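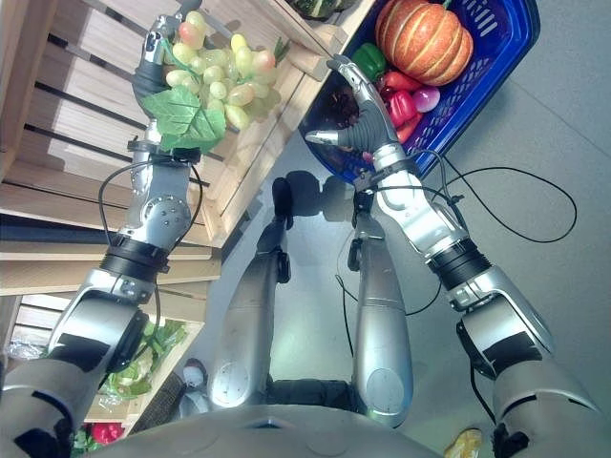
*Fig. 1. Unit 2, produce cell: left hand holding the grape bunch, right hand over the blue basket. View from the head camera.*

**Ticket subject:** Left hand slow to release grape bunch; cable loops at both forearms
**Site:** Halvorsen demonstration hall, produce cell
**Unit:** Humanoid, unit 2
**Reported by:** Cell operations, day shift
**Assigned to:** Lena Kalinowski, Prollura Field Support
**Priority:** Normal
**Opened:** 2025-11-15
**Status:** Resolved, under observation

## Reported fault

The operator states that the left hand does not let go of the artificial grapes when the release command is issued. The fingers begin to open, stop, and open fully only after a second command. The fault is reported for the grape bunch only. Peppers, onions and the pumpkin are released normally. The operator also asks whether the cable loops at the forearms are within the permitted limits.

The cell was left powered and the arms were placed in hold pending inspection.

## Configuration at time of report

- Hand controller: Osine, standard grip table
- Task scheduler: Sondia, shelf-to-basket routine
- Release timeout: 900 ms
- Release retries: 2
- Items: artificial produce set, as supplied with the cell

## Log

**Entry 1 – Initial review.** The controller log was exported and compared with the operator's account. The two agree. On each failed release the controller reports the timeout as expired while the fingers are still under load. No joint fault, temperature warning or loss of communication is recorded. The scheduler is behaving as designed and has been excluded as a cause.

**Entry 2 – Cable inspection.** Both arms were inspected in hold and then moved by hand through the reach used in the routine. The left cable loops from the wrist area down along the forearm. The loop on the right arm is wider and extends well out to the side before returning toward the shoulder. Neither cable was found to be pinched or under tension at full reach. The right loop does, however, present a risk of catching on the basket or the shelf, and the site has been asked to shorten it with an additional clip at the next planned stop. The cables are not considered to be related to the release fault.

**Entry 3 – Hand inspection.** The fingertips of the left hand were cleaned with a dry cloth and examined for tears or loose edges. None were found. The hand was opened and closed five times without an item. All fingers reached the open position within the permitted time.

**Entry 4 – Test at the table.** The grapes were placed on the table and a slow approach from above was commanded, using the wrist camera to observe the fingertips in relation to the fruit.

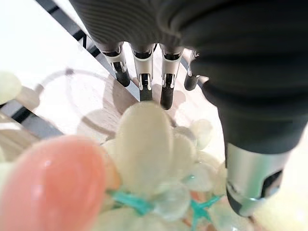

*Fig. 2. Wrist camera view during table test. Fingertips pointing down near the top of the bunch, thumb at right.*

With a grip from above, the fingers close between the individual grapes and the branching stems. When the hand then opens, the stems push back against the inside of the fingers. The controller reads this as a held load and slows the opening movement, and the timeout expires before the movement is complete. The behavior was reproduced on every attempt at the standard settings. Items with a closed, smooth surface do not produce it.

**Entry 5 – Change applied.** A separate entry was created in the grip table for the grape bunch. It uses a wider opening position and a lower closing force. The release timeout and the number of retries were left unchanged, as a longer timeout would only have hidden the cause. The standard entry remains in use for all other items.

**Entry 6 – Verification.** The shelf-to-basket routine was run with the new entry. The grape bunch was released on the first command in each run. Peppers were tested as a control, and no change in their handling was observed.

## Cause

The standard grip entry is not suited to open, branching items. The entry dates from the commissioning of the cell in September, when the grapes were not yet part of the item set. No hardware fault was found.

## Actions for the site

1. Keep the new grip entry active. Do not copy it to other items without consulting Prollura.
2. Fit the additional clip on the right forearm cable and confirm completion in this ticket.
3. Place the grape bunch on the shelf with the stem end facing up.
4. Check the artificial leaves for loose pieces before each session and remove any that have come away.
5. Should the fault return, place the arms in hold, export the controller log before restarting, and attach it to this ticket.

## Closure

The ticket will remain under observation until the clip has been fitted and the site has confirmed one full week of operation without a repeated release. The hand does not need to be returned for service.

L. Kalinowski
Prollura Field Support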